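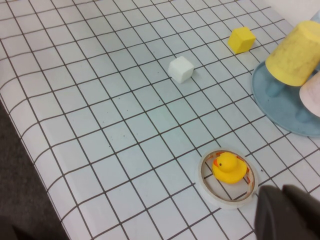

格子柄のシートの上、白いキューブと黄色いキューブ

2018年8月7日

真夏にクリスマスの飾りを作っていると、だんだん頭がおかしくなってくる。工房の窓を全部開けて、扇風機を回して、首にタオルを巻いて、手元では羊飼いの足を削っている。しかもロウソクに火をつける試験のときは窓も扇風機も止めないといけない。風が入ると意味がないからだ。暑い!

というわけで今日もクリスマスピラミッドの続き。ロウソクの熱で上の羽根車が回って、軸についた円盤の上の人形がぐるぐる行進するあれです。Prerkosellのショーウィンドウに入るやつで、こっちでの呼び名は「Zastholm」のまま定着してしまった。最初の図面のファイル名がそれだったというだけなんだけど、アブデルクリムが注文書にまでそう書いたので、もう変えられない。

## 羽根の話

前回の終わりに書いた通り、羽根車がものすごく渋い。回るには回るけど、止まりそうで止まらない感じで、見ているほうが応援したくなる。お客さんに応援させてどうする。

全高は800 mm、これは先方のウィンドウの棚で決まっているので動かせない。段は2段。羽根は9枚で、長さが136 mm。枚数を奇数にしたのは私の好みで、どこから見ても左右がそろわないほうが回っているときに表情が出ると思っている。ウェンデルは偶数派で、ハブの穴を割り出すのが楽だからという理由らしい。そりゃ楽だけどさ。

午前中は羽根の角度を変えてひたすら試した。羽根の根元は丸棒で、ハブの穴に差し込んであるだけだから、ひねれば角度は変わる。家にある昔のピラミッドもだいたいこの作りで、毎年出すたびに誰かが適当に差し直して、毎年回り方が違う。うちの実家のは一度、逆に回っていた。羊飼いが後ろ向きに歩いて、三人の博士が贈り物を持って帰っていくみたいになって、祖母がひどく喜んでいたのを覚えている。

話がそれた。角度のメモ。

- 寝かせ気味(ほぼ水平):動き出しはいいのに、そのあと伸びない。羽根の間から暖かい空気が抜けきらずに、下でもたついている気がする。
- 中くらい:いちばん素直。火をつけてからしばらくして、すっと動き出した。
- 立て気味:動き出さない。指で軽く押してやると回るが、そのうち止まる。

中くらい、で決まり。ただし「中くらい」では来週の自分が絶対に困るので、端材で角度合わせの型を作った。羽根の根元にあてがって、面がぴったりつくまで回すだけの三角の木っ端。裏に鉛筆で「Zの羽根」と書いて道具箱の浅い引き出しに入れました。捨てないで!前に似たような型を焚きつけにされたことがある。犯人はわかっている。

## 軸受け

で、角度をそろえてもまだ渋かったので、軸を抜いて先端をルーペで見たら、針先が少し丸くなっていた。軸の下端に打ち込んである鋼の針が、ガラスの小さな受け皿の上で回る仕組みなんだけど、何度も組んだりばらしたりするうちに、斜めに当ててしまっていたみたい。砥石で先を立て直して、細かい紙で磨いて、戻したら別物になった。息を吹きかけるだけで回る。午前中の羽根の試験はいったい何だったんだ、と思ったけど、いちおう角度の試験を全部やり直して、順番は変わらなかった。やっぱり中くらいが勝ち。

教訓(自分用):羽根をいじる前に針を見る。大きく書いて壁に貼ってもいいくらいだと思う。

受け皿はKapoorから買った分の残りを使っている。今のところ割れもなし。油は一滴も差さないこと。前に親切で差してくれた人がいて、ほこりを吸ってべたべたになり、掃除に一晩かかった。親切は受け取るけど油は受け取れません。

上の軸受けのほうは、真鍮の板に穴を開けただけの簡単なやつ。穴が少し大きくて、回ると頭がかすかに振れる。締めるべきかどうか迷って、そのままにした。ぴったりにすると、湿気で枠の木が動いたときに軸が噛んでしまいそうなので。ショーウィンドウの中って暖房と照明で乾くのか、それともガラスの結露で湿るのか、どっちなんだろう。先方に聞いておく。

## 円盤と人形

下の段は村の行列で、楽隊と、犬を連れた子どもと、パン屋と、そり。上の段は天使。天使が上なのは伝統だからというより、軽いからで、下に重いものを集めておくと回り出しは遅いけど、いったん回るとゆったりして見える。

問題はパン屋。パンのかごを持たせたら急に前が重くなって、円盤がそこだけ傾く。円盤が傾くと軸も傾いて、さっきせっかく直した針がまた斜めに当たる。パン屋ひとりのせいで全体がだめになるのはかわいそうなので、反対側のそりの下に、小さい真鍮のねじを埋めて釣り合いを取った。裏から見ないとわからない。アブデルクリムには「かごを空にすれば」と言われたんだけど、パンの入っていないかごを持ったパン屋なんて、クリスマスに見たくないでしょう。

楽隊のラッパはまた折れた。朝の時点でひとつ、昼に床に落としてもうひとつ。菩提樹は彫りやすくて大好きだけど、あの細さで木目が横切ると、もうどうしようもない。次のラッパは縦目で取る。というか、ラッパだけ別に削って、手に開けた穴に差すことにした。折れても差し替えがきくし、色も塗りやすい。最初からそうしておけばよかった……。

天使の羽は薄い板を曲げてある。蒸気で柔らかくして型に巻き、一晩置いた。朝外してみたら少し戻っていたけど、戻ったくらいのほうが軽やかでよかった。わざとやったことにしておきます。

## 火のこと

ショーウィンドウに本物の火は入れられない。これは最初からわかっていた話で、先方の決まりでもあるし、こっちだって嫌だ。なので店に置く間は、台座に仕込んだ小さいモーターで軸をゆっくり回す。ロウソクは形だけの飾りになる。

じゃあ何のために汗だくで羽根の角度なんか試しているのか、と今日ウェンデルに真顔で聞かれた。ごもっとも。でも飾りが終わったあと、これは社長さんの家に行く予定で、そこでは本物の火で回したいと最初の打ち合わせで言われているのだ。子どものころにあった家のピラミッドをもう一度、という話で、それを聞いてしまったら手は抜けない。それに、モーターで無理やり回っているのと、回りたがっているものを回すのとでは、見た目も音も違うと思う。ウェンデルは「音は違わない」と言っていた。違うって。

モーターと軸のつなぎは、外したいときに下から指で外せるように、ゴムの輪を一本かけるだけにした。歯車も考えたけど、人形を誰かが指で止めたときに歯が欠ける。子どもは必ず止める。大人も止める。私も止める。ゴムなら滑ってくれるのでそれでいい。

火をつけるほうの試験でもうひとつ気づいたこと。ロウソクの位置が外すぎると、熱が羽根の先のほうにしか当たらない。先のほうは力が出そうなものだけど、外側の空気は横に逃げるみたいで、少し内側に寄せたら目に見えて勢いが出た。ロウソク立ての腕を短くして、かわりに炎と上の段の床との隙間をしっかり取ること。ここは図面を直してから切る。勢いで切らない(前科あり)。

あと、溶けたロウが受け皿からあふれて台座に垂れた。受け皿の縁をもう少し高く挽き直す。台座はまだ塗っていなかったので助かった。アイロンと紙で吸わせて、だいたい取れている。

## 色

午後の遅い時間に色見本を並べた。赤が三つとも違う。缶のラベルは同じなのに、新しい缶のほうがほんの少し朱に寄っている。並べなければわからない程度で、でもこれは並ぶのだ、楽隊の上着として、ずらっと。混ぜてひとつの瓶にしてしまうことにした。足りなくなったらそこで悩む。

緑はOndura通りの画材屋で買った深いやつがとてもいい。もみの木はこれ一本で行く。影のところだけ、少し青を足すかも。白は真っ白だと浮くので黄みを落として、古いシーツみたいな白にした。雪がシーツ色でいいのかとアブデルクリムに言われたけど、ウィンドウの照明が当たると真っ白は目が痛い。去年のトナカイがそうだった。

金は最後。金を先に塗ると、嬉しくなってあちこちに塗ってしまう性格なのは、自分でよくわかっている。天使の縁とラッパと、てっぺんの玉だけ。書いておけば守れるはず。

## 残り

納品は10月で、そう聞くとまだ先みたいだけど、塗りの乾きと慣らし運転を入れるとそんなに余裕はない。慣らしは昼も夜もモーターで回しっぱなしにして、ゴムがどのくらいで伸びるか見たい。夜中に工房に来た人は、暗いところで楽隊が行進していても驚かないでください。

次にやること、順番はこの通りじゃなくてもいい。

- ロウソク立ての腕、図面直しと切り直し
- 受け皿の縁を高くする
- ラッパを縦目で削る(予備も多めに)
- 上の枠の木口にもう一度オイル
- Prerkosellに湿気と棚の照明のことを聞く
- 犬の耳

犬の耳は、片方だけ立っているほうがかわいいという意見と、削りすぎたのをごまかしているだけだという意見があって、まだ決着していない。私は立っているほうに一票。今日はもう刃物が汗で滑るのでここまでにして、砥石を洗って帰ります。明日の朝いちばんに来た人、乾燥棚の天使には触らないで。まだ接着がきいていません。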